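Prirnside Reuse Store: progress report to the Plunent Fund

Period covered: January to the end of the spring term
Prepared by: Eimear Kavanagh, store coordinator

Summary

The store is open and lending. The shelving paid for by your grant went up in January, and we have been sorting donated classroom supplies onto it since then. We have 491 items entered in the catalog. The target for the full grant period is 1,000, and we expect to reach it if donations continue at the present rate. Spending is within budget except for storage containers, explained below.

Shelving and layout

Aveck delivered and installed the shelving in one visit. One upright was bent and was replaced the following month at no charge. We moved the paper shelves away from the radiator after some of the card stock began to curl. The back wall is now used for art materials, the long wall for math and science, and the section by the door for items waiting to be checked.

Containers and color coding

Most of the supplies we receive are small: glue sticks, counters, magnets, rulers, rolls of tape. In the original plan these were to go in lidded cardboard boxes, and we bought a first batch. Teachers had to open several boxes to find what they wanted, and the lids were left off or put back on the wrong box. 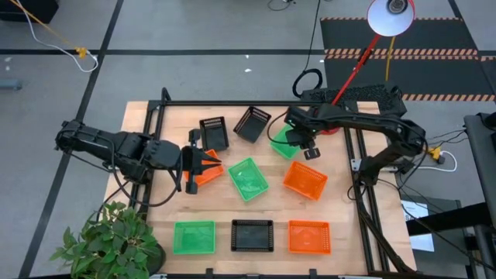 We have changed to open containers in three colors, matched to the stage an item has reached. Orange means received and not yet checked, green means checked and ready to lend, and black is for spare parts and incomplete sets. The baskets are rectangular plastic mesh, so dust and pencil shavings fall through the floor of the basket and the contents can be partly seen from the side. Once a basket is on the shelf, a label is tied to the front with string, as adhesive labels did not stay on the mesh. Very small items such as beads slip through the holes and are kept in jars.

Przemysław Michalski wrote a one-page guide to the colors, and it is posted by the door. Returned items now go into orange first. During the first weeks many were put straight back into green without being checked, and a few incomplete sets went out again as a result. This has mostly stopped.

Budget

Containers came in over the planned amount because of the change from cardboard. We covered the difference from the signage line, where we had money left. The unused cardboard boxes were given to Nic Giolla for their book collection. We are not asking for additional funds.

Next period

Finish cataloging the science donations.
Buy 4 more baskets in green, the color we run short of most often.
Extend opening by one afternoon during term.
Send a short survey to the 3 schools that borrow most.

A full list of expenses is attached separately.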